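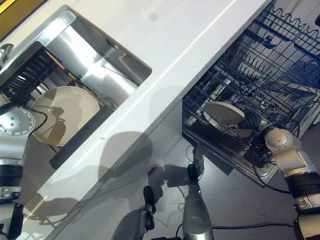

Dullham, June

5 min read

Still wide awake and it's past one in the morning, so I might as well write this down while my ears are ringing. Skistia at the Leiva tonight! I've been waiting for this since they put the tour dates up in winter, and I'd half talked myself into being let down, the way you do when you've played a record so much that the real people can't possibly match it. They matched it. They went right past it in the second half and I'm going to try to get as much of it on paper as I can before it goes fuzzy.

First, the hall. I'd forgotten how small it is. There's a brass plate by the door that says 212 seats, and from the back row you can still see the bass player's left hand. It used to be a movie theater and the floor slopes down to the stage, so the sound kind of rolls up to you. I had a seat on the aisle, six rows back, a little to the left of the piano. Best seat I've had for anything in years, and I got it only because I was sitting at my desk with the page open at ten in the morning when they went on sale. They were gone by lunch.

They opened with "Salt Road," slow. Much slower than on the album. For the first minute I wasn't even sure what it was, just the piano feeling its way around two chords and the drummer using his palms on the snare, and then she came in with the first line very low and the whole place went quiet. She has one of those voices with a bit of grain in it, like a cello played close to the bridge, and on record they smooth it out some. Live you get all of it. She sang the second verse a step back from the microphone and it carried anyway.

Then straight into "Borrowed Coat" with no pause for clapping, and people clapped anyway, right over the intro. I did too. I couldn't help it.

What I want to remember most is the piano solo in the third song (new, I think, she didn't say what it was called). He started with one note, repeated, way up high, and kept it going with his right hand while the left hand wandered off and played what I'd swear was an old hymn. Then the hymn got faster and turned into a kind of stride thing, and the bass caught it, and the drummer was grinning, and by the time they all landed back on that one high note the man beside me had grabbed my arm. A total stranger! He apologized and I told him to go ahead, I'd been about to grab his.

Intermission. I bought the live record they did for Havent, the little label that put out their early things. I already have it on my computer but I wanted the real one. It's a pressing of 600 and they're numbered by hand on the back in pencil. Catalog number 1423, which made me laugh a little, as Havent can't have put out more than thirty records in its life. I asked the woman at the table and she said they started the count at 1400 so they'd look like a bigger company. I love that. I paid in cash and carried it around under my sweater the rest of the night so nobody could spill a drink on it. 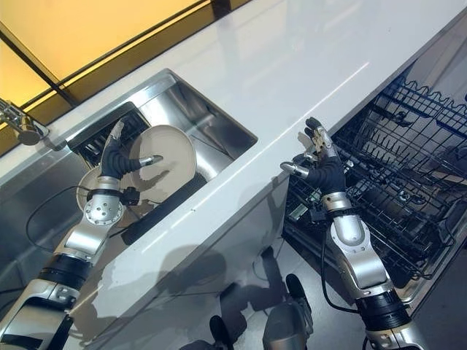
The second half was where it really took off. They brought out a horn section I didn't know they had, two trumpets and a trombone, and did "Kitchen Light" as a full-on shout. I've always thought of that as the sad one. It's the last track on side two and I used to play it on the drive home from my old job, and it never crossed my mind that you could dance to it. Well, you can. There was a row of older couples along the right-hand wall who got up and did, properly, with turns.

She told a story before the next one, about learning to sing harmony in the back seat of a car because the radio was broken and her family had to make their own. I don't know if it's true or if she tells it every night, and I don't care, it was a great story and she let it run just long enough. Then she sang the whole of "Nine Mile" with only the bass behind her. Four minutes, two people. I noticed I'd been holding the armrest.

A few small things, for later:

The drummer plays with his shoes off. Striped socks.

The trombone solo in "Kitchen Light" quoted something and I can't place it. Da da DUM da, da da. I've been humming it for hours. It'll come to me in the shower.

They dropped the key on "Morning Ferry" from the record, and it suits her better down there. I want to sit at the piano tomorrow and see how far down. My guess is from F to D.

The house lights came up too early, before the second encore, and they played it anyway with all of us blinking at each other. "Salt Road" again, this time at the album speed! So we got both versions in one night. I've been thinking about that ever since, how it's the same tune and the same words and the slow one is a person leaving and the fast one is a person coming back.

Outside it was warm and a lot of people just stood on the sidewalk, not ready to go. I talked to a couple who had driven over 100 miles and had to be at work at eight. They were going to drive back tonight with the windows down and the new record on the back seat, and no way to play it. They had the look of people who'd do it again next week.

I walked home the long way by the canal. Tried singing the low part of "Nine Mile" under the bridge, where there's an echo, and it sounded pretty good until a cyclist came through.

They're at the Leiva again tomorrow and it's sold out, but the woman at the table said they sometimes release a few seats at the door around six. I'm going to go stand there. I'll bring a book.

Have to sleep. The record is leaning on the lamp where I can see it. Mine is number 88.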